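Trarkton Walking Club: your questions, my answers

Do I have to sign up first?
Nope! Just turn up at the Warndale gate. I bring 100 name stickers and we never run out.

What if it rains?
We walk anyway — bring a coat or an umbrella and you'll be fine.

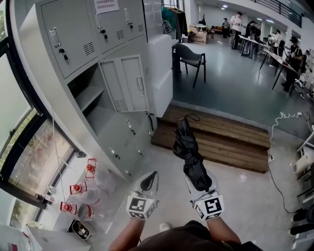 Page 7

How long is the loop?
It's 1545 yards if you go past the Tehrani bakery (I always do) and 1362 if you skip it. Most of us go round twice.

Can I bring my dog?
Yes please, on a leash. 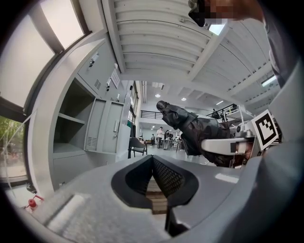

Wedis wrote in to say the north path is too steep for strollers, and I agree. Take the lower one and we'll meet you at the pond.

Do you walk all year?
All but August, when it's just too hot for me. I keep my own bag pretty light the rest of the time — water, a snack, spare socks —

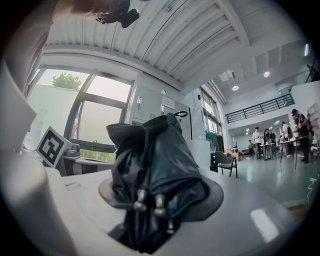
and I'd tell any new walker to do the same, and to wear shoes you already like.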